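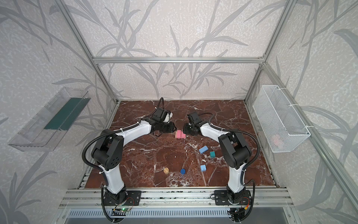
Ticket: Statement import drops rows without an error
Product: Brumach Ledger, desktop
Status: Reopened
Priority: Normal (I asked for High)

Original report

I import a CSV from our bank, Gudthorpe, at the end of every month. The September file has 2,033 rows. Brumach says "Import complete" and gives me 852 transactions. No warning, no skipped list, nothing in the error panel. The closing balance is wrong, so the rows are not hiding behind a filter.

Support reply, 10:40

Thanks for getting in touch. This is usually caused by duplicate detection. Please turn off "Skip matching entries" under Import Settings and try again. Clearing the cache may also help.

Customer reply, 11:25

Turned it off, cleared the cache, restarted. 852 again. I didn't expect the cache to matter and I'd like to know why it gets suggested for everything. Also, if more than half my file had been thrown out as duplicates, I would expect the program to say so.

Support reply, 13:05

Could you split the file into batches of 500 rows and import them one at a time? Large files can time out on slower machines.

Customer reply, 14:50

Did it. The first batch went in whole. The second stopped after row 852 of the original. The third and fourth imported nothing, and the last short one imported nothing either. Every one of them said "Import complete." A timeout would not stop at the same row on every run, so I don't buy that explanation.

I opened the file in a text editor. Row 853 is a payment to Cárdenas, and it is the first row with an accent in it. The later batches each have the same payee in their first line. I changed it to "Cardenas" throughout and all 2,033 rows came in.

Support reply, 15:30

Glad to hear it's working! We'll mark this as solved.

Customer reply, 15:42

Please don't. Editing the bank's file by hand is not a fix, and our accountants at Amier want the payee names left as issued. Saving the file as UTF-8 first also works – I tested that on a cut-down copy of 300 rows – but the import screen has no encoding option and the help page says any CSV is fine.

Support reply, 16:20

Reopened and passed to the development team as an encoding issue. Workaround noted: save as UTF-8 before import. No date for a fix yet.

Customer reply, 16:31

And the "Import complete" message? Is that on the same ticket or do I need to open another one?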